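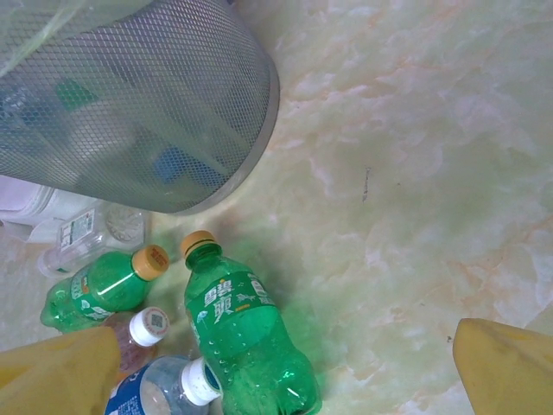 The Longest Shift
By the night desk
March 24, 2019

I got paid to watch two arms throw away trash. It was the best job I'd had since February.

Prilov made one set of fingers and Ravero made the other, and my boss at Hanar wanted to know which we should buy. So I tossed bottles on the floor, hit start and wrote down every grab – 1,000 of them before anybody would talk money. Green soda, little clear ones, the blue-label water that always wants to roll away from you!

By the second night I was rooting for Ravero. I know, I know, you're supposed to be neutral. But those fingers had a way of pausing over a bottle, like my grandmother picking out a melon, and I'd catch myself leaning toward the glass.

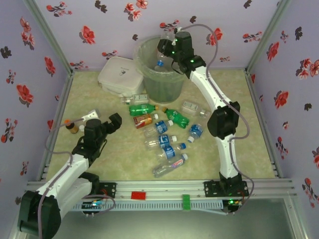
So which one was better? Prilov, by five grabs, and mostly on the small bottles.

I checked the sheet twice. Then I sat there with my cold coffee and did something dumb – I hit start again, off the record, just for Ravero. It closed on a soda bottle by the neck, lifted it, and held on. I said "attaboy" out loud to an empty hallway and went to find my coat.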